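How to Score a Boxing Round at Home

Grivside Boxing Notes, updated 9 February 2021
Written by Châu Hồ

This page covers the 10-point must system as used in most professional bouts. You need a pencil, a score sheet and a clock. Turn the commentary off before the first bell.

Setting up the sheet

Draw three columns: round number, red corner, blue corner. Leave a fourth, narrow column for remarks. A 12-round sheet fits on a half page. Write the running total after each round in small figures under the score.

Scoring a round

1. Watch the full three minutes. Do not write during the action.
2. Decide who landed the cleaner and harder punches. Blows on the arms and gloves do not count.
3. If that is even, look at effective aggression, then at ring control, then at defense.
4. Give the winner 10 and the loser 9.
5. Take one more point from the loser for each knockdown. A round lost with one knockdown is normally 10-8, with two 10-7.
6. Subtract fouls last, and only when the referee orders a deduction. A boxer who wins the round but loses a point gets 9, so the round may end 9-9.

Enter the score before the next bell. Do not go back and change a round after seeing a later one.

Even rounds

A 10-10 is allowed in most places but judges are told to avoid it. If you have more than one on a sheet, review how you applied step 3.

Adding up

Add each column twice, once down and once up. In a 12-round fight with no knockdowns or deductions and no even rounds, the two totals must come to 228. If they do not, there is an error in the sheet.

Reading three cards

Two judges for one boxer and a third with a level card is a majority decision. Two for one and one for the other is a split decision. All three for the same boxer is unanimous.
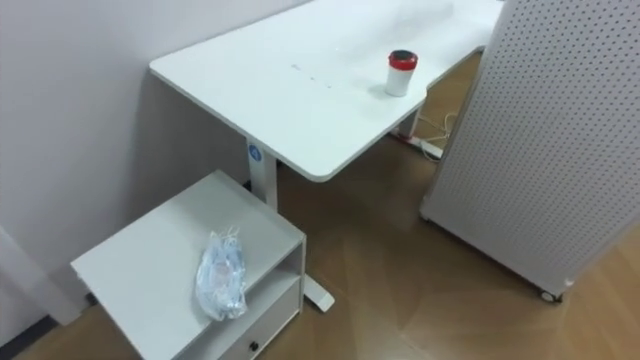 For practice, score the same bout again a week later with a clean sheet. Compare round by round and mark every round where the winner changed. Those are the close rounds, and they are the ones to watch a third time at normal speed.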